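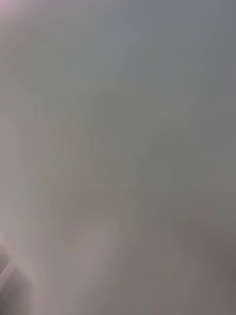

Ticket subject: Gray finish looks patchy after cleaning, Jekham wardrobe
Opened by: Tineke Wouters
Handled by: Marlene Gagnon, Trisdale Customer Care
Status: Closed

Tineke Wouters wrote, Tuesday, July 7, 2020:

Good morning,

I am writing about the gray Jekham wardrobe which I bought from you in March. It stands in our small bedroom, against the inside wall. I am happy with the wardrobe in general, the doors close well and there is more space than I expected. My problem is with the finish of the left door.

When I stand in front of it with the ceiling light on, I see nothing special. When the daylight comes from the side, in the morning, there is a dull area on the door, approximately at the height of my shoulder. It has no clear border. If I pass my hand over it I feel no difference with the rest of the door.

I have cleaned the door with Clistero spray, the one for smooth surfaces, and a kitchen cloth. After this the dull area was larger than before. I cleaned a second time with more spray, and then I stopped, as I was afraid to make it worse.

Please tell me if this is a fault of the finish or if I can repair it by myself. I paid over 300 for the wardrobe, so I would like to keep it nice.

With kind regards,
Tineke Wouters

Marlene Gagnon replied:

Hello Tineke,

Thank you for the clear explanation. From what you write, I think it is more likely to be cleaner residue than a fault in the finish, but I'd like to check a few things first.

Did you dilute the spray or use it straight from the bottle? Did you use fabric softener when you last washed the cloth? And is the right door the same, or only the left?

Please don't use any more spray for now. No scouring sponge and no furniture wax either.

Marlene

Tineke Wouters wrote:

Dear Marlene,

Here are my answers.

I did not dilute it. I have now read the back of the bottle with my glasses on and it says to wipe again with clean water, which I did not do.

The cloth is washed together with the towels, so yes, with softener.

The right door I cleaned only one time, and quickly. It has a little of the same thing near the handle but you must search for it. The side panel was never cleaned and it is good.

There is one more thing I should maybe mention. Before I cleaned anything, a bathrobe was hanging on a hook over the left door for several weeks. I do not know if this is important. The hook itself left no mark.

Tineke

Marlene Gagnon replied:

Hi Tineke,

That helps, including the bathrobe. If it was sometimes hung up damp, it could explain the first dull area. The rest sounds like spray and softener left on the door.

Please try this on the bottom corner of the right door first, where it won't be noticed:

Take a bowl of lukewarm water and add 2 drops of plain dish soap.
Use a cloth that has been washed without softener. An old cotton T-shirt is good.
Wring it out until it no longer drips, and wipe from top to bottom, with light pressure.
Wipe again with clean water only.
Dry with a second cloth straight away. Don't let it dry by itself.

Leave it until the next morning and look at it in side light. If the corner looks even, you can do both doors. If it looks worse or feels sticky, stop and write to me, and I'll pass it to our finish supplier, Ndung'u.

Marlene

Tineke Wouters wrote:

Dear Marlene,

I did the corner and it was good the next morning, so I continued with the doors. The right door is now completely even. I am very pleased with it.

The left door is much better, but not finished. The large area is gone. What stays is a smaller place, as big as a saucer, exactly where the bathrobe was. The water in the bowl was quite cloudy after the left door - I changed it 2 times.

May I repeat it, or will I damage the finish?

Tineke

Marlene Gagnon replied:

Hi Tineke,

You can repeat it, that mixture is mild. Give it 2 days in between and do the whole door each time, not only the spot, or you may get a new border around it. Keep the robe somewhere else until then.

Marlene

Tineke Wouters wrote:

Dear Marlene,

I repeated it as you said, the whole door. I can still find the place if I put my head near the hinge and look along the door toward the window. My husband cannot find it, also when I point. For me this is acceptable and I do not ask for a new door.

The bathrobe hangs now in the bathroom. You may close the ticket. Thank you for your patience with me.

Tineke Wouters

Internal note, M. Gagnon: Residue from undiluted spray plus softener, possible moisture from damp textile. No replacement part sent. Asked web team to add "wipe again with clean water" to the Jekham care page. If customer writes again about the left door, reopen this ticket and do not start a new one.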